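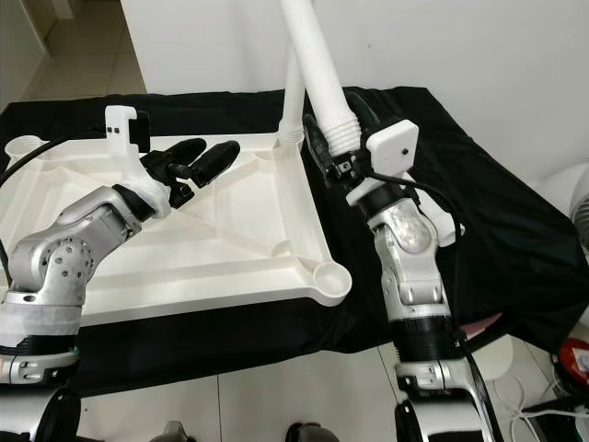
Page last changed: February, Saturday edition

The case for the moulded base

Flat-pack shelving is usually judged by its shelves. I think it should be judged by its corners. A plastic tier with ribs across the floor and a round cup at each corner asks very little of the person assembling it: a pipe goes into a cup, and the position is settled before any force is applied.

Compare the Larkell unit I put up in the utility room last winter. It had 23 screws, 3 lengths of them, and a leaflet that showed two of the lengths at the same size. The finished shelf was stiffer than any plastic one I have owned. It also took most of an afternoon, and it cannot be taken down without wearing the holes.

Push-fit has its own faults. The Plavham range relies on friction alone, and a joint pushed home on one side will lift the other if the base is standing on carpet. The remedy is a firm table and a cloth under the tier, which stops it skating and protects the surface. Seat each upright by hand, then go back and press all of them again before the next tier goes on. Makers should print this on the first page. Most print it on the last, if at all.

The ribs deserve more credit than they get. Diagonal members split a square floor into triangles, and a triangle does not rack. An open floor also lets water and dust through, an advantage in a bathroom and a nuisance in a larder, where small jars tip between the members. A loose liner cut from stiff card deals with that.

My complaint is with spares. Floninura will sell a replacement tier but no single pipe, so one cracked upright means buying a new set. The tubes are the cheapest part of the product - and the part most likely to be lost in a house move. Until they are sold singly, I would buy two identical units and keep the second for parts.

Contact | Copyright Mahrous Home Notes | Back to top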